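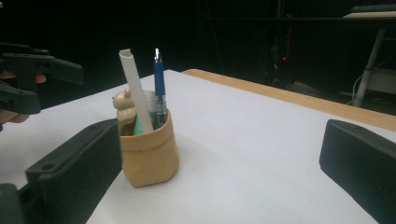 The pen pot, back on the desk where it belongs.

1/26/19

So I finally did the desk. I have been saying I'd do the desk since we got back from Clunlow and every evening I've sat down at it, pushed everything to the left, and eaten my tea in the gap instead. Tonight I put the radio on, moved the lot onto the bed and started again from a bare white top, and oh it does look nice with nothing on it! I'd forgotten it had that pale wood strip along the side. I stood and admired it for a bit and then of course it all had to go somewhere.

The pen pot went back first. It's the crinkly papery one I got at the Wulcombe market last May, the tan one with the top turned down like a sock, and it has gone even slouchier since (I did sit on it once). I love it. It was 8 pounds, and I remember thinking that was a lot for what is basically a posh paper bag, but the jam jar I had before it tipped over every time I sneezed.

I was strict about what was allowed back in. Every biro got tried on the back of the gas bill and the scratchy ones went in the bin — ten of them, I'm ashamed to say, and I'd been putting most of them back for years. The blue one with the silver clip stays, obviously. It's the only pen I own that feels like a proper pen and I wrote all the Christmas cards with it. I've been fairly sentimental about the rest. The little beige animal has gone back in too, peeping over the edge with his round head. He came off the Mandiden stall and I still don't know what he's meant to be. I say bear. He could be a seal.

Then the drawer, which was a mistake at that time of night. Two staplers, no staples. A birthday card I never posted, with the stamp already on. The instructions for the old kettle. 60p in coppers, which I've put in my coat pocket and will no doubt carry about until summer. I also found the letter from the Wan library about the evening course, the one I was certain I'd thrown away, and the closing date isn't till next month, so that's cheered me up no end. Form to fill in tomorrow, with the blue pen.

I gave up on the drawer after that and shut it with half the stuff still in a carrier bag on the floor — it can wait for the weekend. Bed is still covered in envelopes and I'm writing this sitting on the corner of it with my feet on the chair. Must buy staples. Also milk, and something to wipe the felt tip off the duvet cover.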